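Imprimir
Enviar por correo electrónico
Buscar en el libro Buscar

Capítulo 3
La automatización en el puesto de trabajo: qué cambia para las personas

Cuando una empresa automatiza una parte de su actividad, lo primero que suele discutirse es el número de empleos. La pregunta es legítima, pero deja fuera casi todo lo que interesa a este capítulo: quién decide el ritmo, quién responde de un error, qué conocimientos pierden valor y cuáles lo ganan.

Tomaremos como hilo conductor el caso de Cuevas, una empresa de comedores colectivos que sirve 3000 comidas diarias. En abril introdujo brazos robóticos de sobremesa en la zona de recogida de bandejas de uno de sus centros, el de Hasberg, que atiende a 684 comensales. El programa de control lo suministró Wimico y la formación corrió a cargo de Vostance.

Antes del cambio, cada persona del turno recibía la bandeja, retiraba los restos, separaba los cubiertos y colocaba la vajilla en la cesta. Eran gestos cortos que se aprendían en una mañana y que casi nunca figuraban por escrito. Al preparar la instalación hubo que ponerles nombre y orden: qué se retira primero, adónde va cada pieza, qué se hace con una servilleta pegada al plato. Przemysław Krawczyk, encargado del turno de mediodía, dedicó varias semanas a esa descripción. Según él, el equipo descubrió entonces que trabajaba de tres maneras distintas – y que las tres daban buen resultado.

El reparto de tareas quedó así. Los brazos se ocupan de las piezas sueltas sobre la mesa; las personas preparan la zona, vigilan, resuelven los atascos y limpian.

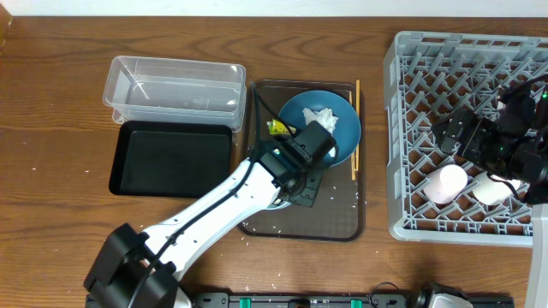 La tarea de vigilar merece atención aparte. En los documentos de la empresa aparecía como una actividad ligera, compatible con otras. Las entrevistas con la plantilla muestran algo diferente: esperar una incidencia sin saber cuándo llegará cansa, aunque el cuerpo se mueva menos. Cuevas acabó rotando los puestos cada hora y reconoció la supervisión como función propia en la descripción del empleo.

También cambió la relación con los mandos. El sistema registra las paradas, y durante las primeras semanas se acumularon 400 avisos que no siempre distinguían entre un fallo técnico y una pausa decidida por el operario. La plantilla pidió acceso a esos datos y un acuerdo escrito sobre su uso. Volveremos sobre este punto en el apartado 3.4, dedicado al control del rendimiento.

En las páginas siguientes se estudian por separado el contenido de la tarea, la cualificación, la carga física y mental y la participación de los trabajadores en el diseño del puesto.

Imprimir
Enviar por correo electrónico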